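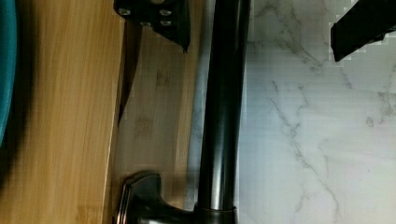 When does the practice kitchen at the Lakar Center open?

The kitchen opens to the public on 5th June, with bookings taken at the front desk and by phone. Sessions run 90 minutes and take up to 12 people.

PORMONT - The Lakar Center will open a practice kitchen on its ground floor this summer, giving residents a place to learn basic food preparation and to cook together. Work on the room started in March and has finished on schedule.

The kitchen takes over space that was used for storing chairs and display panels. Ó Riain, the local firm that did the fitting, moved the doorway closer to the main corridor and ran new water and power lines through the back wall. The old storage went to the basement.

Residents asked for a kitchen in a survey the center held last year. It drew 296 replies, and a place to cook came out ahead of a music room and longer library hours. Many of the people who wrote in said they had little counter space at home, or shared a kitchen with other tenants and could never get enough time in it.

The first program is called Counter Basics. It covers washing and cutting produce, keeping a work surface in order, storing dry goods and cleaning up. No stove work is included in the first session. Participants move on to simple cooked dishes in the second, which uses the stove and the toaster oven.

The center said it put the cutting lessons first after looking at what people had asked for. Requests for recipes were fewer than expected. Far more residents wanted to know how to set up a small counter so there is room to work, what to keep out and what to put away, and how to look after boards and knives. 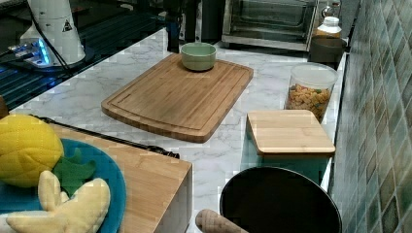 Boards get a good part of the opening session. Participants are shown how to wash and dry them, how to oil bamboo, and how to keep one for raw meat and another for everything else. They also cover which side to use for which job. The large bamboo board on the marble-patterned counter has a groove cut around its edge, and the session notes recommend that side for melon, tomatoes and cooked meat, where the juice would otherwise run off onto the counter. For bread and herbs a flat face is easier to scrape clean. The notes also say to stand boards on edge to dry and to keep them out of the dishwasher.

Storage is the other main topic. The program suggests clear containers for cereal and snacks so that people can tell when something is running low, with the date written on a piece of tape on the lid. Opened bottles of oil should be kept away from the stove. Anything used less than once a week should come off the counter if there is a cabinet for it.

The center has posted a short set of rules for people using the room on their own:

Wipe the counter before and after use.
Keep the space next to the stove clear while it is on.
Put boards, bowls and plates back once they are dry.
Take leftovers home the same day.
Report chipped dishes and loose handles to the front desk.

Open hours, when the kitchen can be used without an instructor, are set for late afternoons. A booking covers the whole room, so families and small groups will not have to share with people they don't know. Children may come along with an adult.

Sessions are free for Pormont residents this season. People from outside town can attend if there is room and will pay a small charge at the desk. Bookings can be made for up to 2 sessions at a time - the limit is there to keep places open for newcomers. Those who miss a session without calling ahead lose any later booking.

Participants bring their own apron and a container with a lid. Food for the sessions is supplied by Dirano, the grocery on the main street, which is providing produce and dry goods at cost through the end of the season. The center will post the list of ingredients the day before each session, along with a note of common allergens. People with allergies should mention them when they book.

The cost of the work was met from the center's building fund. Running costs will be reviewed in the fall, when the center decides whether to add evening sessions. A course on packing lunches and one on cooking for one person have both been suggested, but neither has been scheduled.

Some of the nearby building work is not done. The corridor outside the kitchen still needs paint, and the side entrance will stay closed until the new step is in. Visitors should come in by the front and follow the signs past the reading room. The step-free route is through the same entrance, with the elevator not needed to reach the kitchen.

Parking is limited while the contractor's vehicles remain in the rear lot. The street spaces in front of the center are free after working hours, and the bus stops across the road.

The booking sheet for the first round of sessions is at the front desk now. A printed copy of the Counter Basics notes can be picked up there as well, including by people who don't plan to attend.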